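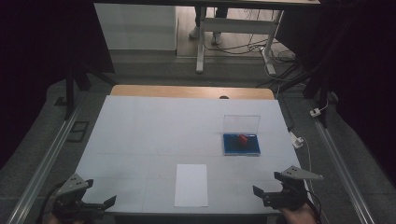
## Can a festival save the Lorkham canal?

The posters promise 3000 visitors, nine food stalls and a parade of lit boats. I have my doubts. Last year's Lorkham Water Weekend was billed the same way, and by Sunday afternoon the towpath belonged to the dog walkers.

Fahad Sandhu, who books the boats, blames the weather. Maybe so. But the lock at Barua has been shut since February, so anything coming up from Hirnico has to turn back two miles short of the party.

Sandhu says a repair crew is due "any day." He told me that in spring, too. Parking has gone up to nine dollars, and the rowing races are down to three. I'll still go, mostly for the boats, if they can get there.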